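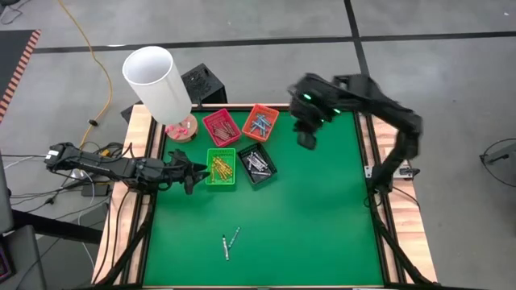

Stories > Short Fiction > The Crayon Year

My aunt left me her house and 2,601 crayons, and of the two I'd say the crayons were more work.

I know the number because she wrote it down. She kept a little spiral notebook with the total on the last page, underlined twice, with the old totals crossed out above it. The first one was 63. I like to picture her that day, just a substitute teacher with 63 crayons and no idea what was coming.

They were in everything. Coffee cans, boots, a soup tureen, the glove compartment of a car she'd sold the engine out of. There was a drawer in the kitchen where you'd expect forks, and it was greens. Only greens! I opened it looking for a can opener and stood there for a good minute, holding my can of chili.

So I called Gijs Groen, because Gijs lived next door to her for most of my life and had a key and a hand truck and strong opinions.

"You can't throw them out," he said.

"I wasn't going to throw them out."

"You had a look on the phone."

He came over with a stack of plastic baskets under his arm, the little kind you'd put on a bathroom shelf, and set them down on the dining room table. Red, orange, green. A few more under those.

"Reds in the red one," he said. "You see how it works."

I did see how it works. I saw it for as long as it took to fill the red one, and then the orange one was sitting there and I had a fistful of blues and I just dropped them in. Gijs made a noise like a tire going.

"That's the orange basket."

"There's hardly any orange."

"There's a coffee can of orange upstairs!"

"Then they can have whatever's free when they come down," I said, and put the yellows in the green one to make my point. (I wasn't mad at Gijs. I was three weeks into settling an estate and I wanted to win something.)

He went home for lunch and I figured that was it for the day, but he was back in half an hour with cheese sandwiches and he didn't say another word about it. He did move the blues once when I went to answer the door. I moved them back.

It's a funny kind of work, sorting crayons. Your hands get waxy and then everything you touch gets waxy, the doorknobs, your sandwich. And you start seeing things. I'd have told you a red was a red, but by the second afternoon I was holding two of them up to the window and calling Gijs over, is this one brown to you? And he'd take his glasses off and put them on again. We had a red basket that was really more of a pink, full of crayons that were really more of a brown, and we'd both been calling it red and red since the beginning.

Some of them had tooth marks. Some had a kid's name on the wrapper in my aunt's square printing, and those I put in a cereal bowl by themselves. The one I remember best said TATSUYA S. on it, a stubby gold one, hardly worth keeping.

"Sasaki," said Gijs. "Tatsuya Sasaki. He has the bakery in Dosow now. He did her birthday cakes."

"She stole his crayon?"

"She didn't steal it. He left it in a desk." He turned it around in his fingers. "She meant to give it back, I think. She meant to give all of them back."

I hadn't known that. I thought she'd just liked crayons. I sat down on the arm of the sofa, where there was a shoebox, and the shoebox was purples.

We drove over to Dosow that September with the gold crayon in an envelope and one of the baskets on my lap, the green one with the yellows in it, because I thought a bakery might as well have something for kids to draw with while their parents picked out a pie. Tatsuya turned out to be a huge man with flour up to his elbows. He opened the envelope and looked in it and looked at me.

"Is this a bill?" he said.

"It's your crayon."

He tipped it out on the counter. I started telling him about the notebook and the drawers and I got kind of tangled up, and Gijs took over and told it better. Tatsuya turned the crayon so he could read the side of it. Then he called his wife out from the back to come read it too, and she did, and she laughed until she had to hold on to the register.

"She asked me for this," he said. "No, really. I drew a sun, and I used the whole thing down to here, and she said could she hang on to it till I needed it. I said I'd need it tomorrow." He wiped his hands down his apron. "I think I was out sick tomorrow."

He wouldn't let us pay for anything. We came home with two loaves and a box of those twisted rolls with the seeds, and he put the basket up by the window next to a pile of old order slips, blank side up. A little girl was already into it before we had the car doors open.

"Yellow crayons," Gijs said, once we were out on the road. "In a green basket."

"She didn't seem to mind."

"No." He got a roll out of the box and tore it in two and gave me the bigger half. "How many names have you got left in that bowl?"

"70," I said. "I didn't look under the sink yet."

He chewed for a while. Then he reached over, opened the glove compartment, and got out the map.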